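Evovex compares two grippers on paired arms

June 2020 - Evovex has finished a side-by-side trial of two-fingered grippers at its Guerra workshop. The Numar and Drovura models were fitted to a pair of arms and run for 30 days, six hours a day, with 4000 grasps logged for each.

Parts weighed up to 100 grams. The Drovura model closed faster, while the Numar held thin parts more steadily - mainly washers and clips. Cable routing at the wrist took longer to settle than either gripper.

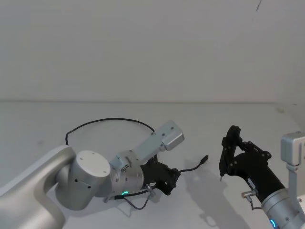
Asuka Kaneko said the grasp counts were useful but that she would want to see finger wear after a longer run before ordering either model. A second trial is planned for November.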